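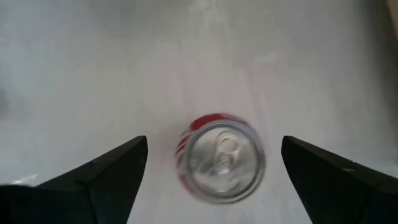
Zullbridge Beverage Cans to Be Accepted at All Zosow Collection Points From June

ZULLBRIDGE – Zosow, the container return service operating in the Zullbridge area, will accept empty beverage cans at all 43 of its collection points starting in June. Until now, cans could be returned only at the 13 larger sites with indoor counters. The remaining points took glass and plastic bottles only.

The change follows a trial at two neighborhood collection points last winter. Customers at both sites were able to return cans through the same hatch used for bottles, and the returned cans were taken to the main depot with the regular evening truck. Zosow will use the same arrangement at the other sites.

The expansion is being carried out with Nuvby, which supplies the collection cabinets, and D'Souza, the haulage company that already handles bottle pickups for the service.

What is changing for customers

Customers will no longer need to separate their containers before deciding where to take them. Glass bottles, plastic bottles and cans can all be brought to the same collection point on the same visit. The refund will be added to the customer's Zosow card or printed as a voucher, as before. Vouchers can be used at any participating grocery store in Zullbridge.

Existing cards will continue to work and do not need to be replaced. Customers without a card can pick one up at any of the indoor counters. There is no charge for the card and no minimum number of containers per visit.

Opening hours at the indoor counters stay the same. Outdoor cabinets can be used from 7 a.m. to 9 p.m. The evening closing time was set after discussions with residents who live near the outdoor sites and were concerned about noise from glass being dropped into the bins.

How to prepare cans

Cans should be empty and should not be crushed. The cabinets read the code printed on the side of the can, and a flattened can often cannot be read. The pull tab may be left on. A can with the tab missing will still be accepted as long as the code is legible.

A quick rinse is recommended, especially in warm weather, but it is not required. Cans that still contain liquid will be returned through the hatch without a refund.

Food cans, paint cans and aerosol cans are not part of the program. These should go into household recycling or be taken to the town recycling yard, depending on the label. Cans bought outside the area can be dropped off for recycling, but no refund is paid on them.

Changes to the cabinets

Nuvby will begin refitting the outdoor cabinets in the spring. Each cabinet will receive a new reader and a separate inner bin for metal. The work takes less than a day per site, and the cabinet will be closed while it is being done. A notice will be posted on the door ahead of each closure with directions to the nearest open collection point.

Several older cabinets near the rail station will be replaced completely. The new units have a lower hatch, which can be reached from a wheelchair, and a larger display. Instructions on the display can be shown in large type.

Collection and processing

D'Souza will add an afternoon pickup at the busiest sites so that bins do not fill up before closing time. Drivers will report full or damaged cabinets directly to the Zosow depot – customers can do the same by calling the number printed on the cabinet door.

At the depot, the cans will be checked, pressed into bales and sold to metal recyclers. Income from the sale of the metal goes toward the running costs of the collection service. The refund paid to customers is funded separately through the deposit charged at the register.

Large returns

Schools, sports clubs and restaurants that collect large quantities should continue to use the depot, where whole bags can be counted by machine. Bags must be clear and tied at the top. Groups planning a collection drive can borrow wheeled bins from the depot and are asked to book them two weeks in advance.

About Zosow

Zosow runs the deposit return service for beverage containers in Zullbridge and the surrounding towns. A list of collection points and opening hours is available at the indoor counters and on the Zosow website.

Media inquiries: Zosow press office, Zullbridge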